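A chair in a box, and the corner where I opened it

2026-04-05

For two years I was sitting on a kitchen chair when I worked at home. It is a good chair for soup, but my back did not agree with the rest of the day. So in October I started a small jar with money for a real desk chair, and last week the chair came. It is made by Clarker, the model is called Triltine, and I ordered it from a shop named Katsaros that sells mostly lamps. I do not know why a lamp shop has chairs, but the price was good and they answered my email on the same day.

The delivery man left the box at the bottom of the stairs. The label said 44 pounds. I can lift this, but I can not lift it around a corner, and our stairs have two corners. If you order something similar, my advice is to open the box downstairs and carry the pieces one after another. I learned this on the first corner.

I decided to do the unpacking in the bedroom, next to the nightstand, where there is carpet. On a hard floor the metal parts make scratches, and small screws jump away and go under everything. On carpet they stay where they fall. The bad side is that the color of our carpet hides washers very well, so I put all the small parts in a soup bowl before I do anything else. 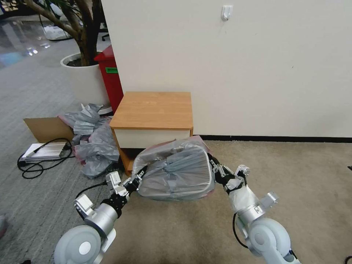 The seat, still in its plastic, in front of the nightstand.

I like the seat more than I expected. On the shop page it looked nearly black, and it is a light gray, which goes better with the white drawer and the off-white wall. The surface has a shallow pattern pressed into it, and I was a little worried that I would feel it through my trousers. After some days of sitting I can say that I do not feel it.

I have one rule for furniture that comes in pieces: the plastic stays on until the piece is needed. My hands get dirty from the screws (there is always some oil on them) and light gray is not a forgiving color. With my bookcase from Zerstead I took off everything at the beginning, because I was impatient, and there are still two dark fingerprints on the side panel. I turned this side to the wall.

The instructions were one sheet with drawings and no words. I prefer this to bad words. Only step four was difficult, where you must turn the seat upside down and fix the plate under it. The arrow in the drawing shows the front of the plate, but it does not show the front of the seat. I did it wrong, I sat down, and the chair wanted to put me on the floor – so I took out four screws and began again. The correct way is with the lever on the right hand when you sit.

The whole work took me 40 minutes, and this is with the mistake included.

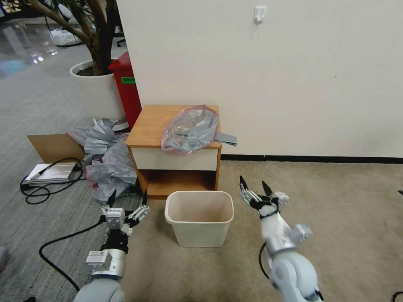 Packaging is the part of a new chair that I always forget to plan. One chair gives more of it than you would believe, and it does not lie flat. I used to push everything in one big bag and be finished, but our recycling place does not take mixed bags anymore, so now I sort at home while I am still on my knees. The cardboard was opened flat, and the gray plastic sheeting was in a heap over it, which looks like one thing until you try to carry it. More of the gray stuff went in a pinkish bag on top of the nightstand. And the wastebasket stood in the middle of the floor with nothing in it! I brought it there especially, and then I saw that it is much too small for this kind of plastic. It is good for tape and for the little bags of screws.

What works for me with the plastic is to press the air out with the forearm, fold it in long strips and roll it like a sleeping bag. A piece of string holds it. I keep one clean sheet for the next time I paint a wall, and the rest goes away.

The cardboard I cut in pieces as long as my arm. Please use a real knife with a short blade for this and cut away from the plant pots and the cables, not toward them. We have both in our room, and the cables on the floor are the next thing I would like to put in order. I have looked at cable boxes already, but the ones I like are all too short.

One more practical thing about the screws. Tighten them only by half until every screw is in its hole, and then go around again. After one week of sitting I will go around a third time, as the sheet shows a small calendar with a seven on it.

The kitchen chair is back in the kitchen. The Triltine stands at my desk now, and the armrests are one finger too high to go under it, so on the weekend I will try the lower position.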